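Vandari Hand-Held Gripper, two-finger
Home > Grippers > Hand-held > Vandari

Two-finger gripper tool for recording and bench trials. Supplied with black pad blocks and two sets of spare facings. Weight 500 g without camera.

Pad facings

We tried three facings on the same pair of fingers over the course of September: the standard Vandari rubber, Pukia soft strip and Shim thin tape. Each was used for 400 picks on a wooden table, with a mix of light plastic parts and boxed goods.
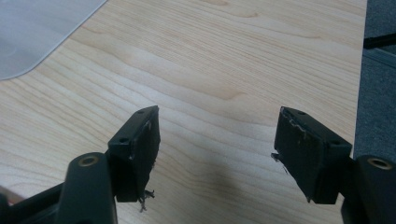 Facings are a wear part. Check the edges daily and change both sides together, even if only one has started to lift. A torn flap can catch on thin items and will change how far the fingers close. Clean the block with alcohol before fitting a new facing, and leave it overnight before use.

Pukia gave the best hold on smooth plastic but picked up dust quickly. Shim was the easiest to fit and the first to peel. The standard rubber came between the two and is what we ship.

Spare facings: pack of 9 pairs
Fits: Vandari and Prondenico fingers
Not suitable for: oily parts, sharp sheet edges

Orders placed before noon on Friday go out the same day.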